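Hand-held gripper collection: equipment plan and budget position

Second progress report, Olldale household handling project
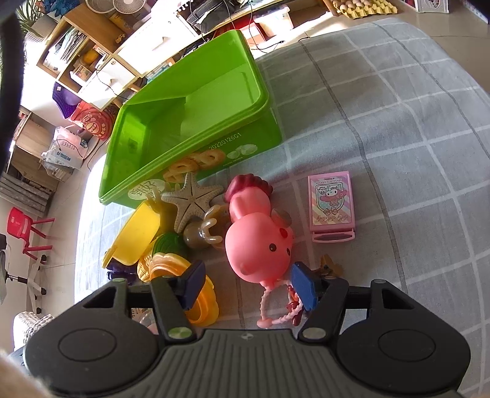
Prepared by Edvin Sjöberg, equipment planning, Plalent
Submitted to Holger Hovland, program office, Wogan
2019-08-03

1. Purpose of this report

This report covers equipment purchased since the April report, the condition of that equipment, and the purchases proposed for the remainder of the grant period. Software and annotation work are reported separately by Urmas Adomaitis and are mentioned only where they affect a purchase.

2. Status of purchased equipment

Two hand-held grippers are in service. A third has been delivered to Ivville and is held as a spare until acceptance checks are complete. All three are the same model, with two fingers and replaceable blue contact pads. The operator carries the tool to the work, so no bench, arm or fixed mounting is needed at the collection site. This is the main reason the site costs have stayed under the original estimate.

Collection is currently done on the small-toy set, laid out on a plaid bedsheet with a green plastic storage box behind it. The set includes stacking rings, a tipped bowl, beaded and curved teethers, a flat eraser box and a pink squeeze toy with a frilly crest. The shapes were selected by Vilgot Ekström to give a spread of grasp widths without going outside the finger opening. Flat items are the slowest to collect. The operator has to approach at a low angle, and a fold in the cloth can interfere with the fingertip.

The pads are the main consumable. The April budget treated them as a one-time purchase, and that was an error in my estimate. Pads are now replaced in pairs, since a new pad opposite a worn one gives uneven contact. Used pairs are bagged and kept at Ivville for inspection.

3. Spending against plan

The equipment line is 38 percent spent. Committed orders are included in that figure; the proposals in section 5 are not. Freight on the third gripper was higher than quoted, and the difference was charged to the contingency line with the agreement of Emiliano Sotomayor.

No money has been spent on the fixed arm described in the original proposal. The quotation we held has expired. The supplier has offered to requote on the same specification, but delivery would fall late in the grant period and leave little time for integration.

4. Availability

Gripper availability over the reporting period was 94 percent of scheduled hours. Most of the lost time came from one fault, a loose finger screw on the older unit. The screw was retightened on site and the unit was then returned to Ivville for a full check. Screw torque has been added to the start-of-day list.

Charging was the other source of delay. Both working units shared one charger until June - a second charger is now on site and the problem has not come back.

Transport between homes is done in the original cartons. These are wearing out at the corners and were never meant for repeated use.

5. Proposed purchases

5.1 Contact pads. Purchase enough pairs to reach the end of the grant in a single order. The supplier gives a better unit price at that quantity, and color and hardness would come from one batch.

5.2 Hard transport cases, one per gripper. Foam inserts can be cut in-house at Ivville.

5.3 Object sets. One duplicate of the small-toy set, so that two homes can run on the same day. Soft and hard plastic items should be matched by type. An exact match on color is not required.

5.4 Fixed arm. Defer. We recommend that the allocation be held, unspent, until the next report. If the hand-held data transfers poorly to the arm already installed at Wogan, the purchase should be reconsidered on a revised specification.

6. Risks

The gripper has a single supplier. A change of finger geometry between versions would make later recordings harder to combine with the present ones, and the supplier does not commit to notice of such changes. Buying spare finger assemblies now would reduce the exposure. Vilgot Ekström is obtaining a price.

7. Decisions requested

Approval of items 5.1 to 5.3 as a single release of funds.
Confirmation that the fixed-arm allocation may be carried forward.
Permission to move the cost of spare fingers from contingency to the equipment line, once the price is known.

Questions on the quotations should go to Edvin Sjöberg. Copies are filed with the order records at Ivville.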